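The can went upside down and I shouted at my own kitchen

I have a gripe, and it concerns a drinks can.

I do a few hours a week teaching grippers to tidy up. You hold one in each hand, you pick up the rubbish, and the recordings go off to train an arm that will one day do it without you. I feed a project called Gromirach, and the arm it ends up in is made by Pavisia. I like the work. I am good at it, and I'll happily bore anybody on a train about it.

In June the Pavisia arm at the Clirnisley trial kitchen picked up a can, turned it over to look for the barcode, and poured 38 ml of fizzy drink into an open socket box. The trip switch did its job and the lights went out. Then the arm, which has its own battery, carried on calmly in the dark. It moved two more things before somebody found the stop button with a phone torch. 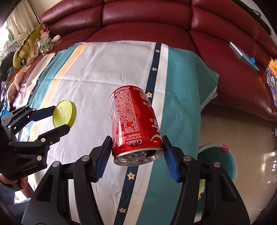 A 200 ml can, mouth down, with a lid in the other gripper.

Now, the write-up blamed the arm. "Incorrect assessment of container state", it said. I read that line over my toast and got properly cross, because I think it's a cop-out. What had we shown it? Cans tipped any way up, session after session, by people like me who knew perfectly well they were empties. I rinse mine at the sink before I start! The arm never saw the sink. It learned that a can with its mouth open may be flipped whenever you fancy, and it did that, very neatly.

So I'd say the fault sits with the lessons, and mine are among them - I went back through 40 of my own recordings and didn't find one where I checked for weight before turning something over. Why would I? My wrist already knew. 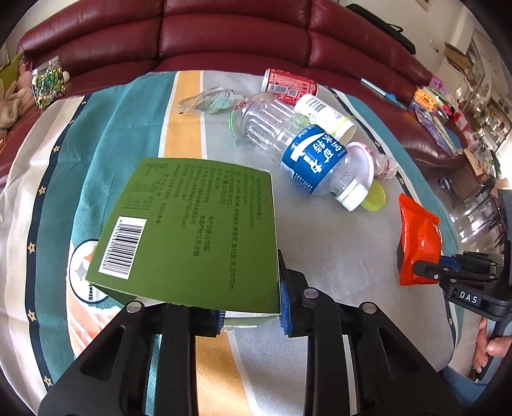 Would a drip sensor have prevented it?
It might have stopped the arm sooner, but the can would already have been upside down by then.

I'm a bit wary of sensors as the answer to everything, to be fair. Kravchuk, the firm that did the safety review, wants a moisture strip on the counter, and fine, fit one. But a strip tells you about the puddle. I want the arm to be suspicious of the can in the first place, and that means somebody sitting down with full ones and half-full ones and lifting them slowly, mouth up, again and again. Dull work, and messy when you get it wrong. The people who run these projects hate it, as it's slow and you have to keep stopping to mop.

And the battery business bothers me far more than the spill. If the power in the room goes, the arm should hold still and wait. I can't think of a household where you'd want the opposite, and I've tried. My gran's, possibly, but she'd have had it out in the garden by then.

I've asked Gromirach whether we can have a wet session, with towels. They said they would look into it. In the meantime I've started giving every can a little pause and a lift before I tip it, empty or not, and my hourly count has gone right down. I've had one polite message about that already.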